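May 1, 2022

Third day at Fuvusgate. Today's task was the small white cylinder and the open box, same as yesterday, with the hand-held grippers. Skatus wants the set done with two grippers even though one hand does nearly all of the work, so the idle hand has to hold still and stay out of the way. Harder than it sounds. My left wrist drifts inward after a while, and then the marker cube on that side turns too far and the pose drops out.

Settled on a rule for the start position: both grippers up in front of the body, jaws pointing forward, hold for 2 seconds, then move.
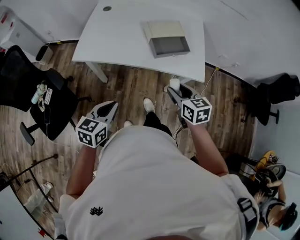
Calibration took most of the first hour. The cube offset in Hegazy was still the one from the old mount, which put the fingertips well short of the real ones. Replayed on the arm, that would mean closing on air. Changed the offset, ran the check, changed it again. The value that held was 39 mm. Wrote it on the inside cover this time.

Celeste Guerreiro did the first block and I watched the log. She closes the jaws before she has stopped moving forward. It works for her because she has a feel for it, but the policy has no feel for anything and will copy the timing without the correction. Asked her to stop, then close, then lift. She said it felt like filling in a form.
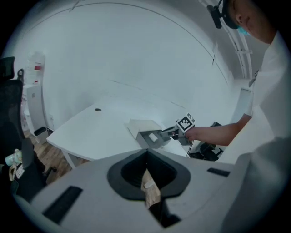
Second block was better. Path lengths came down and the approach angle stayed within what the arm can reach. One thing to raise with Skatus: a person bends at the waist to get a low angle into the box, and the arm has no waist. Some of the wrist positions that are easy for us are at the joint limit for it. I would like a warning sound in Hegazy when that happens. At present we find out in the evening, when the replay stops halfway.
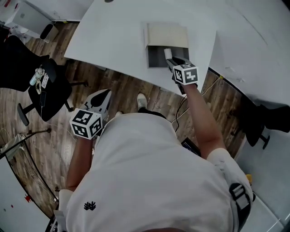 Changed over before lunch. My own episodes are slower than hers and have more small corrections near the box opening. I used to throw those out. Now I keep them, on the theory that the model should see how to get back from a bad approach. No evidence yet either way. The first training run with them included goes on the cluster tonight.

Compared against the remote control episodes from Skisteo, made with the leader arm. Those never leave the joint limits, but the operator can't feel contact and presses too hard. With the grippers in the hand you feel the edge of the box at once. I would still take the hand-held data for this task.
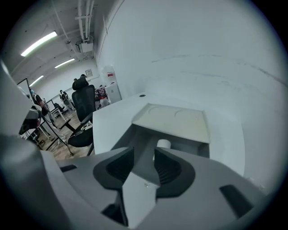 Afternoon went to the tray. Left finger pad sticks slightly on opening, so the width reading lags on that side. Cleaned it, no change. Will swap the pad tomorrow if there is a spare.

Episode counter stood at 3463 when we stopped. Marked 30 of today's for review, mostly dropped tracking. Right shoulder sore from the strap. Need to ask about the August schedule before Celeste books her leave.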